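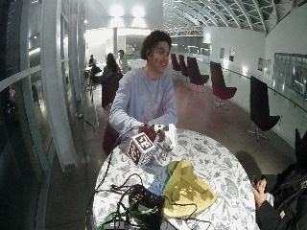
Gaetano Testa remarked, on reading our first draft, that most of the lost sessions in a portable cell are lost at the cable and the marker, and that a paper on such a cell should start from there. We follow his advice in this section.

4.2 Setup and care of the recording cell

The Jonirlow cell is made to be put on any table of normal height. For the Messina sessions it stood on a round table with a patterned tablecloth. We first worried that the pattern would disturb the marker detection, but the thick black border and the white margin were enough in the tests with the cloth. The operator sits at the table and handles the object with the instrumented hand, while a fixed camera observes the workspace.

The weak part is the cable. In October we changed the connector at the wrist, after the old one failed near 800 bending cycles. The new one is rated for 3,000 cycles, and we replace it at 1,000 - this is cautious, but a broken contact costs a full session. The electronics box stays on the table near the operator, so the cable to the hand can remain short.

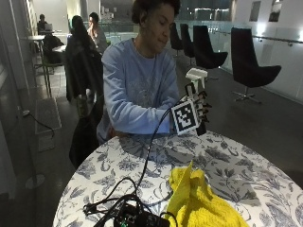 Figure 3. Operator with the sensor glove and its square marker, holding a white plastic object. The electronics box is at the near edge of the table.

The marker is checked by hand every 40 recordings. If it moves under light pressure, we fix it again and repeat the calibration from the first step. A marker with a scratched border is not cleaned or repaired - it is printed new.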